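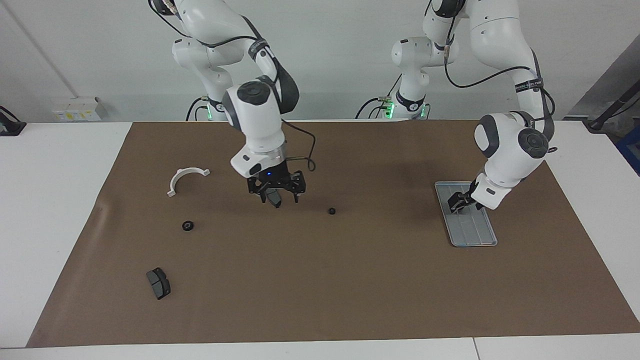

Small Parts on a Bench: Mat, Tray and Sorting Order

Project report, Product Assembly course
Fakoldale College, Jacobs Building
Submitted in December

1. Background

The Femard kit is a set of small parts used in the first-year assembly labs. Each kit has brackets, blocks and end pieces that have to be laid out before anything can be put together. When we started, parts were tipped out of a bag onto the bare table. Light parts slid when touched, white parts were hard to see on the white table top, and at the end of the term some kits were short. The lab count in the fall came to 742 parts, and 39 of the ones on the list could not be found.

Our task was to propose a simple layout for one work place and test it. The budget was small and we were asked to use what the department already had where we could.

2. Work surface

We put a large brown mat over the white table. The mat does two jobs. It keeps parts from sliding, and it gives a darker background for white pieces such as the semicircular bracket, which has a small flat tab at each end. Dark gray blocks show up well enough on the mat too, though they had been easier to see on the bare table.

We first tried a smaller mat from the Canach supply catalog. It covered only the middle of the table and parts ended up on both surfaces, so it went back.

3. Tray

The tray is light gray and rectangular, with a raised rim and shallow grooves along its length. We set it directly on the mat. Placing it on the bare table beside the mat meant a longer reach and more drops.

The grooves are shallow, so they should not be counted on to hold a round part if the tray is tilted. The rim is what keeps things in. We considered adding dividers and decided against it for this version. They would have had to be cut to fit the grooves, and the kit changes next year.

4. Test

We ran 152 layouts in total, half with the old method and half with the mat and tray. One layout means taking the parts out, spreading them so that none overlap, and moving them into the tray. Parts stay in the left and middle of the mat until they are moved, and the tray stays on the right.

Drops onto the floor happened in 11 layouts with the old method and in 2 with the new one. Time per layout was almost the same. The new method was slower in the first week and then caught up.

The most common mistake was putting the bracket down on top of another part. It takes up more room than it seems to, and a block can end up inside the curve.

5. Recommendations

Use the full-size mat at every work place. Keep the tray on the mat. Lay the brackets out first and leave space around them. Check the parts against the list before the tray is put away.

6. Remaining work

We did not test the layout with the larger kit, and we have not looked at how the mat holds up to cleaning. The parts list in the kit lid is out of date and needs to be reprinted with the new part names.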